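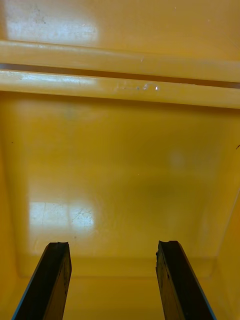

## Do sorting bins do anything? A thread

**1/** Everyone who sells me storage swears yellow bins will fix my parts problem. I've owned plenty of storage. The parts problem is doing fine.

**2/** The pitch, as I heard it from Brahim El Khatib on Thursday: one tray in the middle, bins on both sides, every part goes from tray to bin. Great. Which bin? He had a label scheme. It had 27 categories. I have never in my life had 27 kinds of anything.

**3/** My own scheme is four bins. Boards, coils, loose wire, and "ask Nesma." I expect the last one to fill up first.

**4/** Also, I don't buy that glossy plastic is easier to keep clean. It shows every scuff and throws the overhead light right back in your face. The Clorkine catalog calls this "workshop bright." Sure.

**5/** Next claim: wrap or pad everything in foam. I'm half sold. White foam behind a red board is kind to the connectors and you can find the thing again.
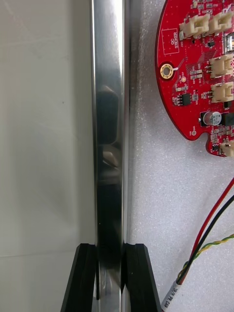
**6/** But foam eats space like you wouldn't believe, and people treat it as a substitute for putting stuff away. A board on foam is still a board you haven't filed. Nawal Erraji disagrees and has told me so at length – we've agreed to stop bringing it up at lunch.

**7/** The one idea I'll defend is paper in the tray. Cheap, white, swap it when it gets grubby. A small black lead on bare shiny steel is a pain to spot. On paper you see it right away.

**8/** It does wrinkle. It lifts in the corners. Moataz wants to tape it down, and I want to know who's going to peel the tape off.

**9/** So, the whole famous system: 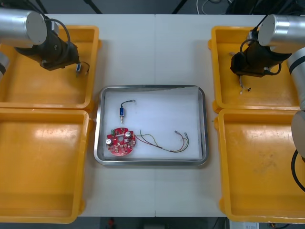 *Steel tray, paper liner, a solenoid, a red board with its wires, four bins with nothing in them.*

**10/** Looks tidy, right? Anything looks tidy with three parts in it. Show me a setup like this with a Primar carton's worth of junk dumped in and then we'll talk.

**11/** Questions I sent Brahim that he hasn't answered yet:

- Does a board with wires attached go under boards or under wires?
- Are two solenoids that look different the same category?
- Who empties the bins once they're full?

**12/** That second one is a real issue. One has blue on it, the other has a brass-colored frame. Same job as far as my shelf cares. Brahim's scheme splits them up, and I'd bet money they end up in the same bin by January. 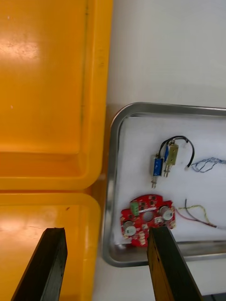

**13/** And wires. Thin blue and white ones will tangle with anything you leave near them. No bin stops that. A twist tie stops that, and a twist tie costs next to nothing, so of course it isn't in the catalog.

**14/** Oliwia Szczepańska asked if I'd at least admit it's better than the drawer. Fine. It's better than the drawer. The drawer was a low bar.

**15/** I'll try the four-bin version for 13 working days and post what ends up in "ask Nesma." If you run a bigger setup and it has held up for longer than a month, tell me how. Please don't send me a label maker.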